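Home Articles Music Television Fan culture Random page

Kulari (fan community)

Kulari was an online fan community devoted to the television talent series Nokum and, later, to the pop group Jasix, which the series produced in its second run. It began as a message board run by Sneha Bisht from a shared student flat, and at its height had 900 registered members, of whom a much smaller number did all the typing.

Origins

Nokum followed 46 trainees competing for places in a single group. Viewers voted by text message, and the board was set up to coordinate those votes. It mostly coordinated arguments. The longest early thread, on whether Jong-dae Joo had been given a deliberately unflattering hat in the semi-final, ran to 90 pages and was locked twice.

When Jasix was formed, with Sang-wook Sun as leader and Jae-hoon Jin as main vocalist, the community split into two camps. The larger camp regarded the result as a triumph of taste. The smaller one changed its signatures to black and stayed anyway.

Culture and vocabulary

Members developed a private slang, little of which has aged well. To be "hatted" was to be treated unfairly by a stylist. A "Sandro" was any long, confident prediction that proved wrong, after the moderator Sandro Vitale, who forecast the break-up of Jasix every January. He was right on his fifth attempt and took the following month off.

The board also produced Akgül, a fan magazine sold by post in a print run of 100. It contained interviews with nobody in the group, several good drawings and a horoscope. Complete sets now change hands among collectors for sums that would have paid for the original printing.

Decline

Activity fell after Jasix disbanded and most members drifted to larger social networks, where the same arguments could be had with strangers. 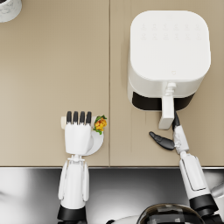

The board itself stayed online in read-only form for several years – the hat thread included – until the hosting bill went unpaid. A partial archive survives, missing most of its pictures and all of its apologies.

Comments

mallowfern: The hat was deliberate. I will not be taking questions.

tidewrack_90: Article skips the great signature-size war, which took up my entire summer.

Odile P: I still have issue three of Akgül. The horoscope was wrong too.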